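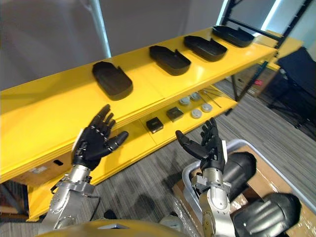
Four trays on the top, small parts on the shelf underneath.

Long Yellow Shelf Unit, Two Levels, with Black Parts Trays

Item 2706
Sold by Dranholm

I've been selling workshop furniture long enough to have opinions about shelves (my family will confirm this), and the long yellow one is the piece I end up talking about most. People see the color first. It's a proper bright yellow with a gloss to it, on the top and on the lower shelf too, and it makes small dark parts very easy to find. If you've ever spent ten minutes patting a gray bench looking for a gray washer, you'll know why I like it so much!

The top is flat and long, and that's where I'd put whatever you reach for all day. We set ours up with the black trays spread out along it, all pointing the same way. They're shallow, with a raised rim, and the corners are rounded off so you can sweep a finger along and scoop out the last little screw. Matte black, so you don't get glare coming back at you under strong lights. The shape is a bit odd - my wife says insoles, and now I can't unsee it - but the long narrow form means you can line up several and still have room between them for your hands.

Then there's the lower shelf, same yellow, tucked under the top. I think of it as the "next up" level. Ours has two little square black boxes on it, some round pale gray discs with darker centers, and a few thin metal rods down toward the right-hand end. None of those come with the unit, I should say, as I do get asked. It's a good height for things you want close by and out of the way of the real work, and you can see most of what's there without crouching down.

What you get

The shelf unit, in yellow
4 black trays
A sheet of blank white labels
Assembly hardware and a hex key

There's a small white label on the front of ours, over on the left, and I'd suggest you do the same with yours. Volker Bauerfeind, who bought a pair for his repair shop in Clostusham, numbers his by bay and has the same numbers on his parts list. I stole the idea from him and haven't looked back.

Putting it together

Allow 30 minutes and get a second person for the top. You can do it alone (I have, and said some words), but it's long and you'll want somebody on the other end. Stand the base where it's going to live before you tighten anything. Leave all the bolts finger-loose, set the top on, check it's sitting level, then go around and tighten. If your floor slopes, shim the low side first.

Keeping it clean

A soft damp cloth does it. Dust shows less than you'd think, greasy fingerprints show more. Please don't use scouring pads, they'll take the shine off and it won't come back. The trays can go in a sink with dish soap. Dry them before they go back on the top or you'll get water rings.

Things people ask me

Can I get it in another color? Not at the moment. Fotamier, who do the finishing for us, ran a test piece in green last October and I didn't love it, so yellow it is for now.

Can I buy more trays? Yes, and I always have plenty. I keep 1000 of them in the back, which was an ordering mistake on my part and has worked out nicely for everybody. They're sold in packs of 2.

Will the Schouten bins fit on the lower shelf? The low ones will. The tall stacking ones are too high to slide in under the top, so put those up on the top level or keep them somewhere else.

Do the trays lock in place? No, they just sit there. I like being able to pick one up and carry it over to the bench. If you want them fixed, a dab of removable mounting putty under each end holds fine.

Can I put two units end to end? You can, and they look great that way. Joscha Tiedemann has his running down one whole wall. Order them together if you can, so they come off the same finishing run and the yellow matches.

Delivery

It ships flat in one long carton, with the trays in a smaller box taped inside. Check for that small box before you throw the cardboard out. The carton is heavier at one end, and the driver will bring it to your door but not up the stairs, so have a think about where it's going first. If anything arrives scratched, send me a photo within 30 days and I'll get a replacement panel out to you.

Questions about sizes or spare bolts, use the contact form. I answer those myself, usually in the morning with a coffee.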